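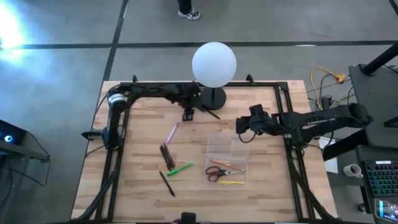 Evaluation of the Utanmont Two-Arm Bench Kit
Student project report, automation lab course
Chukwuemeka Omoregie
August 21, 2023

1. Purpose

The course needed a bench kit that students can assemble and run without staff present. Two products were shortlisted in March, the Utanmont kit and the Baris single-arm trainer. The Baris unit was dropped because it cannot be extended to a second arm. This report covers the Utanmont kit only.

2. Setup

The kit ships as a metal frame, two arms and a controller running the Flivamano software. The arms attach to the side rails, which leaves the tabletop clear for the task. Assembly took two students 4 hours. Most of that went into routing the cables along the rails; the manual gives this step one paragraph and no drawing.

3. Task

The test task was desk tidying. Pens are spread on the wood beside a clear plastic container with its lid folded back. Scissors and pencils lie in the container at the start of a run. The arms must pick up the pens and place them inside. A run was scored as complete only if every pen ended in the container and the scissors stayed there.

4. Results

Of 200 runs, 161 were complete. Dropped pens were the most common fault - mainly pens lying side by side, where the gripper closed on two at once. Contact with the lid was second. Recalibration was needed twice.

5. Support

The reseller, Obi, answered both of our tickets. The second reply included a corrected calibration file, which is not yet on the download page.

6. Recommendation

Purchase is recommended, on condition that the cable routing section of the manual is rewritten. Spare gripper pads should be ordered with the kit.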